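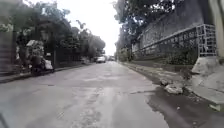
The long wall road, under a white sky.

Late evening, tea gone lukewarm beside me because I keep getting up to look in the oven. I promised myself I would write something down every day I'm staying in Gotitz, and I have already missed two days, so tonight gets to be a long one to make up for it.

The bread is the big news. I have been trying to bake my grandmother's rye loaf for most of my grown life, and I have never once got it to taste like hers. Hers was dark and a bit sour, and it had a crust you had to lean on with the knife. Mine has always come out like a nice, polite sandwich bread that happens to be brown. I brought her recipe card with me, the real one, with the grease spot over the oven temperature, and I have been squinting at that spot for years. Well, this morning I held it up against the kitchen window and I could finally make out the number underneath. It says 135. All this time I had been guessing at something far hotter! She must have meant Celsius, and she must have meant it to sit in there half the day, like the black breads I've read about, tucked in low and slow while everybody went about their business.

So of course I had to start over with fresh flour, and of course I had used the last of it on the previous brick. I put my shoes on and walked down to the Griffiths store, going the long way by the wall road because I like the trees there and I wanted to think. I thought mostly about molasses. The card says "a good spoon" and I have never known which spoon. She had a big bent one that lived in the molasses jar and I would bet money that was the good spoon, and it held about as much as a ladle as far as I remember, though I was small and everything was large.

The store had rye, but only the coarse kind, in a paper sack that was split at one corner. I bought it anyway, and a piece of tape to go with it, and then I stood far too long in front of the spices trying to remember whether she used caraway or fennel. The card doesn't mention either. But I can smell it, I can smell her kitchen in December with the window steamed up and the radio going, and there was something in there besides rye. I bought both. If I have to bake it twice, there are worse ways to spend a week.

I mixed the dough as soon as I got home, 200 grams of the starter and a scoop of the coarse flour more than I thought it could take. It looked like wet cement, I won't lie to this diary. Every other time I would have added white flour at that point to make it behave, and I think that has been half my trouble. I left it alone. I covered it with the blue towel and went and read my book on the bed for a while, the one about the Enari ferry, which is turning out slower than I'd hoped (we are still on the dock, and I am on page 30-something, and I do wonder if the boat is ever going to leave). I fell asleep with it open on my chest and woke up with the light all different and that lost feeling you get from an afternoon nap in somebody else's house.

The dough had come up to the rim of the bowl. I was so pleased I said well, look at you, out loud, to a bowl.

It has been in the oven since before supper. Supper was eggs, since I didn't want to open a loaf of anything else out of some kind of loyalty. I wrote a postcard to my sister while I ate and told her about the grease spot, and then I ran out of room and had to write the part about the molasses up the side in tiny letters. She will want to know if it was caraway. She was older and stood nearer the stove. I should have just called her, but the phone here only works if you stand out on the back step, and I'm warm and in my slippers.

The smell started an hour ago. I don't want to say too much, but I went and sat down on the kitchen floor next to the oven door for a bit, with my back against the cupboard, and I stayed there longer than my knees liked. It's close. It is closer than it has ever been. There's a sweetness at the bottom of it that I had forgotten, and it came back to me all at once, together with the yellow curtains and the sound of her moving the cake tins to get at the big pan.

The card says to wrap it in a cloth and leave it until the next day before cutting, underlined twice, so somebody in that house must have had trouble waiting. I know how they felt. I've put the butter out to soften for the morning, and washed the bowl, and set the coarse flour up on the shelf with the tape over its corner.

Tomorrow I need to buy stamps, and look up the Wavport bus times, and call my sister from the back step before she goes to work. The timer has a little while left on it. I'm going to make another cup of tea and drink this one hot.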